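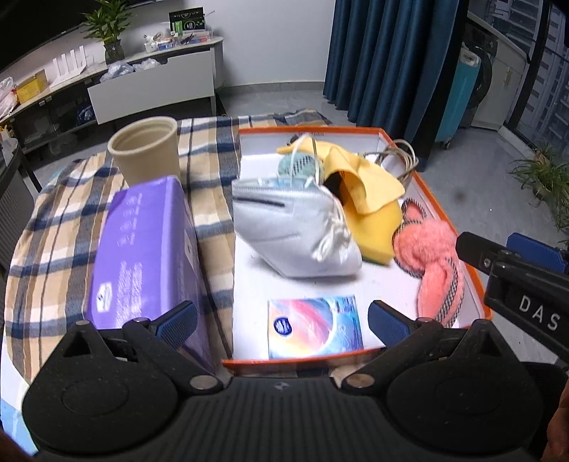
A tray on the bed, with a cup and a purple packet still to find a place.

Features > Home > Small Spaces

The tray by the bed

Every home has a surface where small things end up. In a house with a hall table it is the hall table. In a flat of one or two rooms it is usually the bed, because the bed is the largest flat thing there is and everybody passes it several times a day.

Masks, cloths, socks, a sponge on its way to the bathroom, a packet of something bought on the way home. None of it is heavy or valuable and most of it is used every week. It gets moved to a chair at night and back to the blanket in the morning.

The answer many people settle on is an open tray. A white one with an orange rim, like the one in our photograph, will hold a folded mask, a yellow cloth, a sponge and something knitted, and it can be lifted off the blanket in one go when it is time to sleep. A drawer would hide the same things better, but a drawer has to be opened, and people with their hands full don't open drawers.

Drelosness, a small household shop that has sold storage from the same two rooms since it opened, keeps a shelf of trays near the till. The shop stocks 298 lines of boxes, baskets and tubs, and says the plain open tray outsells anything with a lid. The lidded boxes come back more often too, mostly with the complaint that the lid went missing in the first month.

Size matters more than looks. A tray that is too large fills up with things that belong elsewhere, and by May the winter gloves are still at the bottom. The shop suggests measuring the shelf or bedside table first and buying something a little smaller. It also suggests a shallow one, so that the bottom layer can be seen without tipping everything out.

Soft things are the difficult ones. A mask with ear loops will catch on whatever is next to it, and knitted things pick up fluff from cloths. Some people fold the loops inside the mask before putting it down. Others keep masks in a paper envelope in the same tray. A sponge is better kept apart until it has dried fully, and if it has been used in the kitchen it should go back there.

Tall items don't suit a tray at all. A cup can stand beside it and take pens, combs or a pair of scissors. Large packets of tissues or wipes are awkward in either, and most of us leave them lying on their side wherever there is room — under the bedside table is as good a place as any.

Then there is the emptying. Once a week is enough. Put the tray on the bed, take out everything, shake the crumbs into the bin and put back only what was used in the past seven days. The whole job takes less time than boiling a kettle, and a plaid or patterned blanket underneath will forgive a bit of dust until the next wash.

Comments

Plurness
We have two, one each. Stopped the arguments about whose gloves were whose.

Grorkell
Mine is a roasting tin. Works fine and cost nothing.

Na
The envelope idea for masks is good, I'm always pulling the loops out of my scarf. What do you do with single socks though?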